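2024-09-13

朝から気になっていたPliserの件を書いておく。Hestside買収の「協議中」という発表が出た。協議中、である。合意でも基本合意でもなく、協議が進んでいることを確認した、という一枚紙。それだけで株価が跳ねるのだから、市場というのはずいぶん気前がいい。

発表文を三回読んだ。買収総額は「87億ユーロ規模と報じられている」とある。自分の会社の買い物なのに、報じられている、とはどういう書き方だろう。値段を言ったのは新聞であって当社ではない、という逃げ道をきちんと残してある。弁護士が書いた文章はだいたい読めばわかる。主語がなかなか出てこない。

相乗効果の欄には、三年目以降に年間400百万ユーロの費用削減とある。根拠の説明は脚注が一つ、それも「経営陣の見積もりに基づく」とだけ。この手の数字が三年後に検証されたのを見たことがほとんどない。三年経つと組織図が変わっていて、どこまでが合併のおかげで、どこからがただの人減らしなのか、誰にも切り分けられなくなっている。Vieiraのときがそうだった。あのときも立派な棒グラフがついていて、翌々年の決算資料からは項目ごと消えた。問い合わせたら「開示区分の見直し」という返事が来た。まだ根に持っている。

昼、Leonor Fonsecaから電話。彼女はHestsideの株を少し持っていて、売るか待つかで迷っているらしい。私は人の売り買いには口を出さないことにしているので、発表前の値段と今の値段の差をどう思うかとだけ聞いた。22パーセント上がっている。「もっと上がるかもしれないでしょう」と言うから、下がるかもしれないね、と返したら黙られた。悪いことをした。ただ、協議が流れた場合にこの上げ幅がまるごと残ると考えるほうが無理だと思う。

夕方、Tibor Farkasの書いた解説が回ってきた。Pliserには手元資金が足りないから、株式交換が中心になるだろうという見立て。そこは同感。自社の株が高いうちにそれで支払いたいのは経営者なら当然で、裏を返せば、Pliserの経営陣は自分の株を高いと思っているのかもしれない。Farkasはそこまでは書かない。あの人は銀行勤めが長かったから、買う側に甘い。

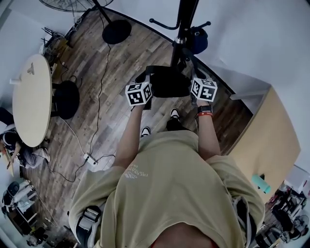

白黒のマーカーがついたキューブを両手に。右の手首には黒いスマートウォッチ。

もう一つ引っかかっているのが規制当局のこと。発表文では「必要な承認を得ることを前提に」の一行で片づけている。しかし両社が重なっている決済データの分野では、残る大手はHorleyくらいしかない。三社が二社になる話を、当局が一行で通してくれるものだろうか。部門の切り離しを求められたら、400百万の削減見込みはどこへ行くのか。切り離す部門の利益を引いた計算はどこにも載っていない。載せない理由は想像がつく。

Hestsideの従業員は900人ほどだという。発表文の中で従業員に触れているのは最後から二つ目の段落で、「優れた人材」と呼ばれていた。優れた人材と呼ばれたらそろそろ履歴書を直したほうがいい、と前の職場の先輩がよく言っていた。費用削減の中身が書かれていない以上、私が中の人なら今夜は落ち着かない。

もちろん、私の読みが外れることもある。Vieiraの前にも一度、絶対に破談になると書いた案件があっさり成立して、しばらく読者にからかわれた。それでも、成立したことと、うまくいったことは別の話だと今でも思っている。あの会社の株は結局、買収前の水準に戻るまでずいぶんかかった。

経済番組は夜まで「歴史的な統合」と繰り返していた。まだ何も統合していない。司会者が専門家に「勝者は誰ですか」と聞き、専門家は「両社の株主でしょう」と答えていた。助言料を受け取る銀行の名前はついに出なかった。成立しなくても一部は入る契約が多いので、今のところ確実に儲かりそうなのはそこだけに見える。

とりあえず自分用の控え。見るべきは、交換比率、違約金の有無、それから当局への届け出の時期。この三つが出るまではどちらにも賭けない。Pliserの次の発表は9月の末までに出るそうだが、「そうだ」の出どころがまた新聞なので、手帳には鉛筆で書いた。

夕飯は残りもののカレー。十一時前に寝る。

コメント(4件)

かもめ
400百万ユーロって書き方、原文のままなんですね。4億と書かれるより小さく見えるのは私だけでしょうか。

通りすがりの経理
Vieiraの開示区分の話、うちの部署でも当時話題になりました。過去の資料と突き合わせようとして挫折した覚えがあります。

mugi_t
少し悲観的すぎませんか。Hestsideは単独では先が厳しいと思うので、株主としては歓迎しています。破談の場合の下げは覚悟の上です。

管理人
>mugi_tさん 覚悟の上なら何も言いません。単独では厳しいという点は、私も否定できる材料を持っていません。ただ、厳しい会社にこの値段をつける理由のほうを、買う側から聞きたいです。

当サイトではクッキーを使用しています。閲覧を続けた場合、クッキーの使用に同意したものとみなされます。[同意する] [設定を変更]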